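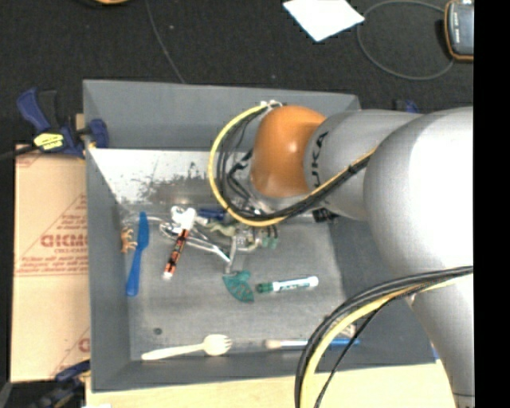 Subject: Re: Kinesthetic or remote for picking from a mixed bin?
Date: 15 March 2025
List: Skenier users

A few answers to the questions below, from a setup close to yours. We run a KUKA arm over a gray bin of mixed small things: markers, plastic cutlery, a metal utensil, toys. The bin is clamped to the table. Please do that first if you haven't. Ours slid a finger's width early on and we lost a day of recordings before we saw it in the playback.

> We have 60 demonstrations so far, all done by leading the arm by hand.
> The learned policy reaches the right area but closes the gripper early,
> or beside the object. Would we do better with remote control? We have
> the Codamura handset here and have never unpacked it.

We started by hand too, and I'd say keep what you have for the reach. When you push the arm around yourself, the approach comes out smooth and people need hardly any training. The trouble is the last bit above the object. Your hand is on the wrist, you are leaning over the bin, and you close the gripper based on what you see from where you stand. The policy only has the camera, and in half of our hand-led recordings the operator's forearm was in its view at the moment of the grasp.

With remote control the operator can be made to work from the camera picture alone. We turned the operator's chair around so they couldn't look at the bin. They were slow and unhappy for the first 40 attempts, then it settled. Closing early mostly went away after we retrained on those.

> How many do we need? The Wamow notes say 300 but don't say of what.

I read that as 300 good grasps, with the failed ones thrown out. We had more than 300 in the end, but the gain after the first couple hundred was small compared with what we got from changing the objects. Stir the bin between recordings. If you only take out the thing you picked and put it back, it lands in the same spot and the policy learns the spot.

Long thin objects were our worst case. A fork or a marker lying along the wall can't be picked the way you would pick it in the open, and operators each have their own trick for it. One of ours slid the marker away from the wall first, another tilted the wrist. Mixed together, those gave us an arm that did half of each – it tilted while sliding and pushed down on the floor of the bin. We wrote down one way and threw out the rest.

> Does cable routing matter? When we lead the arm by hand the hose
> for the gripper pulls on the wrist.

It matters for hand leading. The controller can't tell your hand from a cable that has gone tight, so the arm drifts when you let go. Leave a loose loop at the last joint, turn the wrist through its whole range by hand, and only then tie it down. For remote control the drift is gone, but the loop can still hang into the camera view. Keep it the same for every session. We retied ours in August and had to redo 35 recordings.

> Can both kinds of recording go in one training set?

Yes, with a field that says which is which. The Šimko converter drops that field unless you pass it through by name, so check the output before you delete anything. Also check the time steps. Hand-led recordings run faster than remote ones, and if you join them without resampling you get an arm that hurries the approach and then stalls over the object.

I can send our converter settings and the one-page operator sheet off list. The sheet was written for our gripper, so the closing force on it will be wrong for yours.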